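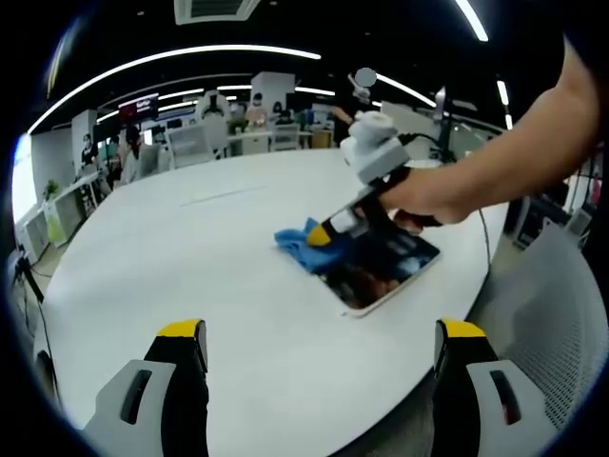
Chapter 9
Protocols, Checklists and What They Leave Out

By the end of this chapter you should be able to read a collection protocol for hand-held gripper recordings and say which of its rules can be checked, which cannot, and which were copied from somewhere else. You should also be able to draft a one-page protocol for a simple household or office task. Chapter 8 covered sensors and calibration, and we assume you have done the calibration exercise.

9.1 A rule for wiping a screen

Take a task that sounds too small to need rules. A person holds a gripper, the gripper holds a cloth, and the cloth goes over the glass of a tablet lying on a table. The recording will later be used to train a policy that is supposed to do the same job with a robot arm. The version of the Wirkilo collection guide that many student labs work from gives this task one line: "Wipe the screen until clean."

Read that line again as if you had to enforce it. Who decides that the screen is clean? A dry cloth on a dust-free tablet leaves the glass looking just as it did at the start. The operator can stop after one stroke or after twelve and be equally in line with the guide. A reviewer watching the recording later has even less to go on, because a glossy screen mostly shows whatever is hanging over it. Smudges that are plain to a person leaning in at the right angle often vanish in a wide-angle view.

The usual defense is that everybody knows what wiping means. We have heard this from people who had just thrown out a week of recordings over a disagreement about what wiping means.

Lorena Rivadeneira ran the review desk at Vuretti when it tried to fix the problem with a longer rule. Her first draft asked for "full coverage of the screen with even pressure." Coverage can be judged from video, at least coarsely, by following the cloth. Pressure can't, unless the finger carries a force sensor, and hers did not. Reviewers marked the pressure box anyway. Of 1000 recordings in that batch, every single one was marked as having even pressure. She kept the sheet and still uses it in training, under the heading "Boxes that cannot come back empty."

9.2 Three kinds of rules

We will sort rules by what it takes to break them.

A checkable rule can be tested by someone who wasn't in the room, using only the recording. "The cloth is in the grip before the first stroke begins" is checkable. So is "both fingertips are in view at the start."

A witnessed rule can be tested only by a person who was present. "The operator rested between sets" is one. These rules are perfectly respectable, but they need a signature and a time, and the signature has to come from someone who would feel free to write "no."

A decorative rule can't be tested by anyone. "Movements should be natural." "Operate with care." Decorative rules make up more of most protocols than their authors like to admit. Count them in the next one you are given. Octavio Iturra did this for the protocol at his own site in Troncoso, a document he had partly written, and cut it from nine pages to four without changing anything the operators did.
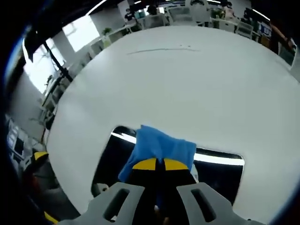 Soft materials make the sorting harder. A rigid block is in the grip or out of it, and a reviewer can usually tell which. Cloth folds and bunches, and it hides the fingertips, so a rule written for blocks and then stretched to cover rags will produce arguments. "Grasp the object at its center" has no useful meaning for a crumpled towel. If your protocol was first written for pick-and-place work, go through it and mark every sentence that assumes an object with a fixed shape. Then decide whether each one should be rewritten or dropped. Leaving them in "for consistency" is the most common choice and the worst one, since operators learn quickly that some of the sentences don't apply and start guessing about the others.

The same goes for two-gripper work. Protocols written for one hand tend to be doubled by adding the words "left and right." Nothing in that edit says what the second gripper should be doing while the first one wipes. May it hold the tablet still? Should it stay open? Is it allowed to drift out of view? Yamila Daza, who reviewed for Vuretti after Rivadeneira, found that operators had settled these questions among themselves at the table, sensibly enough, and differently on the morning and afternoon shifts.

9.3 Where the numbers come from

Protocols are fond of numbers. The 2.1 release of the Trurer checklist asks for 500 recordings per task before any review of quality takes place. Ask why 500 and you'll be told that it is standard. Ask whose standard and the trail usually ends at an older edition of the same checklist.

We have nothing against a round number used as a budget. A lab has to stop somewhere. The trouble starts when the budget is read as a finding, as though 500 wipes had been shown to be enough and 499 had not. Lambros Chrysikopoulos tells his students to write the source next to every number in a protocol, and to write "guess" where there is none. His own current protocol contains the word eleven times.

Putting off review until the count is reached does real damage. One group collected 1689 recordings of a table-clearing task before anybody looked closely and saw that the clock on one gripper lagged behind the other. The first 900 could be repaired. The rest were kept in storage, labeled "pending," and as far as we know they are pending still. A review after the first twenty would have cost an hour.

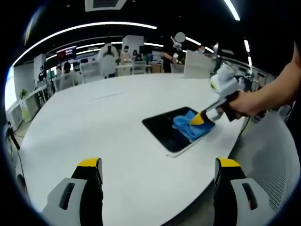
9.4 The room as part of the protocol

Most guides describe the table and stop at its edge. Wide-angle cameras don't. A shared office puts coworkers, chairs, screens and windows into the recording, and each raises a question that someone should have answered in writing: who has agreed to be recorded, whether faces will be masked and at what stage, what may be left showing on a wall display, whether the blinds are part of the setup.

You will hear that background variety is good for the trained policy, and it may be. It is also a very convenient thing to believe if you haven't tidied up. A protocol that claims variety as a goal should say what varies and how often. If the same desks stand behind the same table in every recording, the variety consists of people walking past.

Consent is a witnessed rule in the sense of Section 9.2. Olga Quezada's practice is to keep the consent list by the door and to have it signed again each June, whether or not anything has changed. Some of her colleagues find this tiresome. Two of them have asked to be taken off the list, which suggests that the earlier signatures were worth less than everyone assumed.

9.5 Before you read on

Find a protocol from your own lab or course. Mark each rule C, W or D for checkable, witnessed or decorative. Where two of you disagree, keep both marks and write down what each of you thought the rule meant. Bring the marked copy to Section 9.6, where we rewrite the screen-wiping rule from the beginning, starting with the question of when a stroke ends.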